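Flustley Cloth Sorting Set

README, version of 01/02/2026

Summary

This set holds 1,034 recordings of soft items being handled with a two-finger gripper in lived-in rooms. It was put together to test one method: predicting whether a grasp on cloth will hold, using only the view from the wrist camera in the moments before the fingers close. The set is split by home, so no room in the test part shows up in the training part.

The method is called Rácz in the code and in the result files. The folder names use the same word without the accent.

What is in a recording

Each recording has the wrist video, the opening width of the fingers, the arm pose and a short text instruction. Most instructions name a container and one or more cloths, such as "take the yellow cloth out of the basin." The text was written before the recording and was not changed later, even when the run went differently. A separate field called outcome gives the result as held, slipped or missed.

Recordings were made in 81 homes. People who live there went on with their day, and furniture and floor items were left where they were. We did not add markers or change the lighting. Backlit kitchens and doorways are common in the set, and exposure was left on automatic.

What the wrist view looks like

The camera looks out past both fingers, so the finger pads and the nearest container take up much of the picture. Anything further off, including people, is usually seen only in part. Faces were removed by dropping any recording in which one could be seen.

Cloths are often bunched together or resting against a finger before the grasp starts. In the view below, a turquoise cloth fills the left and center of a blue basin, and a pale yellow and cream one is bunched at the right, partly pressed up against the right finger. Contact of this kind is tagged early_contact. The tag says nothing about whether the grasp held.

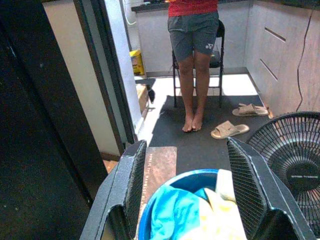

Method in short

The model takes 8 video frames and the finger width at each one. It gives a single score between 0 and 1. No depth or force signal is used. Training starts from a general image encoder, which is kept frozen for the first 7 epochs and then trained with the rest at a lower rate.

We compared it with a version that sees only the last frame. The short clip did better on held against slipped. On missed grasps the two were close, and we would not pick one over the other for that case. Both did worse when early_contact was set. The most common mistake was a high score for a cloth that touched one finger only.

Adding the finger width helped less than we expected. It can be switched off with use_width: false in the config.

Files

isodar_train.tar: training recordings
isodar_test.tar: test recordings, homes not seen in training
labels.csv: outcome, early_contact and instruction for each recording
racz/: model code and configs
results/: scores for each test recording, one file per run

Isodar is the name of the recording software. Files keep its time stamps, which are in local time and can jump back an hour in the older part. Use frame_index for ordering.

Known problems

Recordings made before December have a small delay between the video and the finger width. The loader corrects this, but anyone reading the raw files has to do it by hand.

Outcome labels for thin cloths are less certain. When a corner was held and the rest stayed in the container, the labelers did not always agree, and these rows have label_check set to 1.

Use

Research use only. Please do not try to identify homes or the people in them. If you publish results, give the split you used and say whether rows with label_check were left in. Requests to remove a recording go through the issue tracker under the Pulelthorpe project.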